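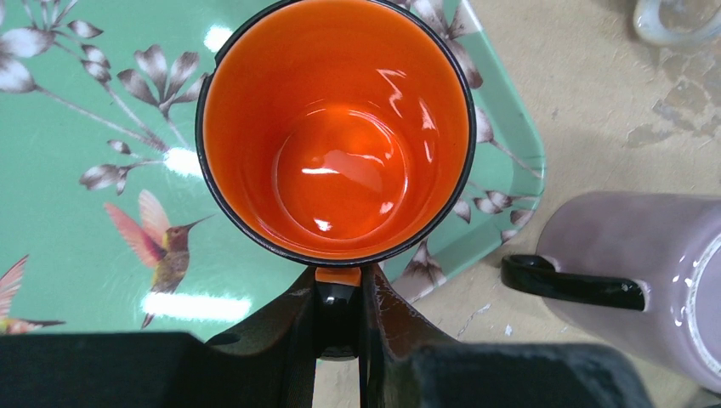 I've been collecting mugs for longer than I've been selling them, and on July 20, 2023 I get to put both habits under one roof when Mavero opens its first real shop. The line we're opening with is called Zudia, and it's all about the drinks table: mugs, trays, a teapot, the stuff you reach for before you're properly awake. My favorite pairing so far is the mug with the bright orange inside and the thin black rim, set down on the mint-green hummingbird tray. I didn't plan that one! I had the orange mug in the "maybe" pile for weeks, and then I put it near those pink wings and that was the end of the maybe pile.

A bit about who's writing this. I'm Widad Hamdan, and Mavero is me, my business partner Loan Phan, and a lot of newspaper for wrapping things. We started at weekend markets with a folding table and a cash box that wouldn't lock. Last December we sold out of mugs before lunch two markets in a row, and Loan said we should either get a shop or stop complaining about the rain. So we got a shop (it used to sell vacuum cleaner bags, and the old sign is still in the back if anybody wants it).

The shop is in the Estard building, ground floor, the door next to the shoe repair. It's small. We've got 22 feet of shelving along one wall and a long table up the middle, and the table is where I'd like you to start.

Most stores sell mugs in matching sets and I have never understood it. In my house everybody has their own mug, and there's trouble if you take the wrong one. So Zudia is sold one piece at a time, and you mix the colors however you like. Soft mauve with pale blue, a green one for the person who only drinks green tea, black for whoever is grumpy in the morning. Loan is a bit stricter than I am about color and will gently steer you away from certain combinations. You can ignore her, I do.
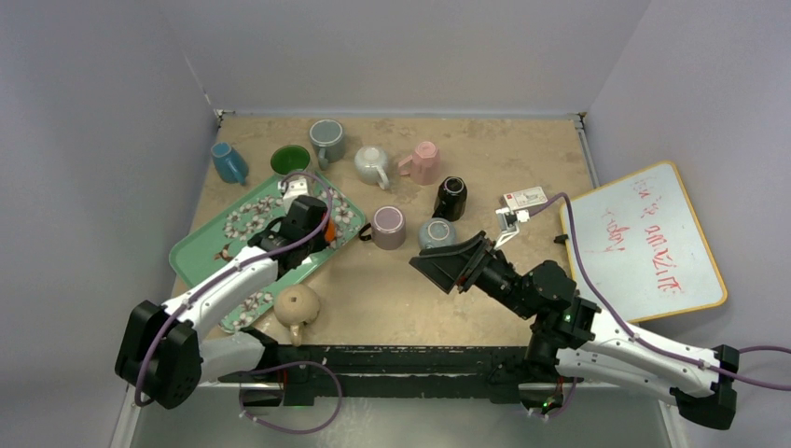
The way we put a table together is pretty simple, and we'll be doing it with customers all through opening week. You pick a tray first. Then you pull out more mugs than you need, spread them around, turn a few over so you can see the bottoms and the handles, and start putting back the ones you don't love. People always want to begin with the mugs, and then they end up with 4 favorites and a tray that fights with all of them. Tray first, please! The teapot can go on or off the tray, depending on how much room you want for cookies.

I'll say something about handles too, as I get asked about them at every market. Pick the mug up before you buy it. Put your fingers through it, pretend it's full, pretend you're on the phone. My hands are small and Loan's aren't, and we disagree on nearly every handle in the shop. If you're buying for somebody else and can't decide, we'll swap any unused piece within 20 days, and you don't have to tell us why.

There's coffee, obviously. Our neighbors at Giáp are roasting a small batch for the opening, just 270 bags, and they'll be pouring it at the back counter from ten in the morning until it runs out. There'll be tea for everybody else, plus Loan's sesame cookies, which go fast, so don't come at closing time and expect any. Bring your kids. The breakable things are on the higher shelves (well, most of them), and there's a corner with paper and crayons where they can draw the mug they wish we sold. I'm keeping those drawings for ideas.

If you already have a mug from our market days, bring it with you and we'll fill it for free all week. More than 20 of our old regulars have told me they're coming, and I'd love to see which ones survived. Chips are fine. Mine has two.

Shop hours for opening week are ten to six, and after that we'll close an hour earlier until we find out when people really want to buy a teapot. We can wrap gifts at the counter, and we can hold a piece for you for a couple of days if you need to go home and look at your kitchen first.

Writers, bloggers and local papers are welcome to come by the afternoon before we open, when it'll be quieter and I'll have time to talk. Ask for me or for Loan at the Mavero door in the Estard building. Samples of the Zudia pieces can be borrowed for photos, and we do need them back.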